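How to get candle wax out of a tablecloth (and off the table under it)

Quick one, typing this between loads. Had people over, red taper candles, big cotton tablecloth, you can guess. Been doing it this way for years and it works on most things. Not silk. Not wool. Take those to the cleaners.

What you need

Ice cubes in a plastic bag
A butter knife or old plastic card
Brown paper bags, plain ones, no printing
An iron
Dish soap
Rubbing alcohol or an oxygen stain remover for colored wax
Old white rags

I use the Bunska stain powder, 500 g tub, lasts forever. Any oxygen one is fine. Not chlorine bleach, not on anything you care about.

Step 1. Leave it alone

Seriously. Soft wax smears. If it's still runny put the candle out, move the plates, walk away. Do not rub it with a napkin. Everybody rubs it with a napkin.

Step 2. Freeze it

Small cloth: fold it up, into the freezer, 30 minutes. Big cloth: bag of ice right on the spot until the wax goes hard and kind of cloudy. Put a dry towel underneath or the table gets soaked.

Step 3. Crack and scrape

Bend the cloth back and forth over the spot. Wax snaps. Flick off the big bits, then scrape the rest with the flat of the knife, always from the outside in. Go easy. Lace or loose weave, use your fingernail and skip the knife. Do it over the trash can, those crumbs get in the carpet and then you have a second job.

Step 4. Iron the rest out

Ironing board, paper bag under the stain, paper bag on top. Iron on low to medium, NO steam, empty the water out first. Press, count to 9, lift. You'll see a greasy patch come through on the paper. Move to a clean bit of paper and go agian. Keep going till the paper stays clean. Usually takes me four or five goes.

Printed bags will put the store logo on your tablecloth. Ask me how I know. Paper towels work in a pinch but they fuzz.

Polyester: lowest setting and put a thin rag between the iron and the paper. Vinyl or oilcloth: don't iron at all, just ice and scrape, then warm soapy water.

Step 5. The color

White or ivory candles, skip this. Red, green, navy, there will be a dye stain left behind. Dab rubbing alcohol on with a white rag, from the back of the cloth, with another rag under it. Test the hem first!! Swap rags when they pick up color. Then a dab of dish soap, rinse cold.

Still there? Soak overnight in the oxygen stuff, warm water, amount on the tub.

Step 6. Wash and check

Hottest wash the label allows. Then LOOK at it before the dryer. Dryer heat sets whatever is left. If there's any shadow at all back to step 5. I line dry mine just to be safe.
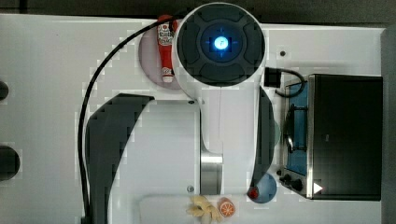 Now the table. Wax goes straight through thin cotton so check under there too.

Painted or laminate top: ice bag for a few minutes, plastic card held nearly flat, push it off. Wipe with warm water and a drop of dish soap. Dry it.

Bare or oiled wood: same but be gentle, go with the grain. Greasy ring left over, hair dryer on low, soften and wipe, soften and wipe. Then a bit of oil or polish over the whole top or you get a dull spot.

Glass: hot water and a rag, done.

Couple more things

Old wax from last December works the same, just more rounds of ironing.

Don't pour the waxy water down the sink if you boiled anything. It goes hard in the pipe.

Dripless candles drip. The Baert ones I bought did anyway, was a drafty room though. Keep them out of the draft and trim the wicks short.

Beeswax is stickier, freeze it twice as long.

Napkins same as above, they just fit in the freezer better. Ok the washer is beeping.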